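Online Idiom Dictionary Adds "Nuts and Bolts" and Other Workshop Phrases

2022-01-12

The online reference site Vukex has added 32 entries to its dictionary of English idioms, bringing the total to 3175. The new entries all come from the language of trades and workshops, and include "nuts and bolts," "throw a wrench in the works," "strike while the iron is hot" and "have an axe to grind."

Each entry gives a meaning, a note on origin and at least two sample sentences. Where the origin of a phrase is disputed, the entry says so and lists the competing accounts. The editors said 9 of the new entries carry this kind of note.

"Nuts and bolts" was the phrase readers asked for most often. The dictionary defines it as the basic, practical details of a subject or a job. The entry explains that the figurative use grew out of the plain one: nuts and bolts are small, common parts that hold larger things together. It also points out that the phrase is nearly always plural as a noun, but can be used before another noun, as in "a nuts-and-bolts guide to renting an apartment." The hyphens are needed only in the second case.

The entry for "throw a wrench in the works" covers the British form as well, which uses "spanner." Both mean to cause a plan or process to fail or slow down. "Strike while the iron is hot" is traced to the blacksmith's forge, where metal has to be shaped before it cools.

The phrases were chosen from 1047 suggestions sent in through the site's request form, which opened in November. Many were duplicates, and others were already in the dictionary under a different wording — "down to brass tacks," for example, is listed under "get down to brass tacks."

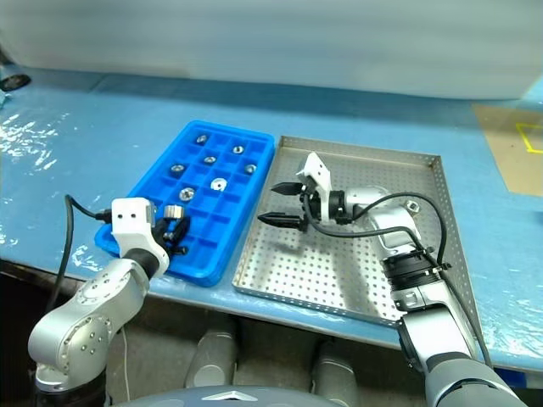
Hex nuts in a blue compartment tray. "Nuts and bolts" is one of the new entries.

Teachers can download the full set as a printable list, with the origin notes on separate pages. Stunder, the word game published by the same company, will use the new phrases in its next update.

The editors are now working on a group of idioms about weather and the sea. Readers can send suggestions through the same form, but are asked to search the dictionary first and to say where they heard or read the phrase. Entries can be read without an account.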